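Ondside brings a white table cloth with purple stitching to Skultesville

Press release
Skultesville, December 25, 2022

Ondside, the small textile workshop from Skultesville, presents its new cloth for the home table. The cloth is named Evisberg and will be sold from the workshop shop in Zanetti Street and by post.

Evisberg is a white cloth of thin cotton, made for breakfast, for tea or for putting under a bread basket. It is quilted with purple thread, and the border is finished on the overlock machine in a lighter purple. The workshop has made plain cloths for many years, but customers have often asked for something with a little colour that still goes well with a simple wooden table.

The work on Evisberg started in August. Three trial versions were sewn and given to families in the town, who used them at home and washed them together with their other laundry. After their remarks the cloth was made thinner, so that it dries faster and takes less space in the drawer.

"My grandmother had such a cloth on her table every morning, and on Sundays a better one," says Jade Chan, who designed Evisberg. "I wanted to make the everyday one. It should be allowed to get jam on it."

The quilting lines are guided by hand, without a ruler or printed pattern. For this reason they run a little wavy and the panels between them do not have the same size. 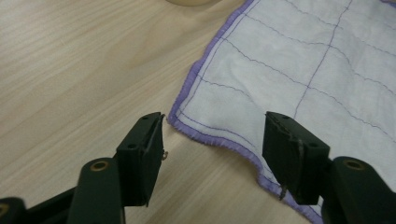 Customers who like the same stitching on a smaller piece can also order napkins, which are sold in packs of three. The napkins have the same purple edge but no quilting.

In the first series Ondside will sew 1000 cloths and 2000 napkins. If the interest is good, a second series with green thread will follow. The workshop kindly asks shops that wish to take part of the first series to write as early as possible, as all sewing is done in the house and the delivery can need several weeks.

"We are not a big company and we do not want to promise what we cannot sew," says Reece Fairclough, head of the workshop. "But whoever orders will receive the cloth, this is sure."

Evisberg can be washed in the machine at a low temperature. It should be ironed from the back side and should not be put in the dryer.

Press contact: Reece Fairclough, Ondside, Zanetti Street, Skultesville. Sample cloths for editors can be requested at the same address.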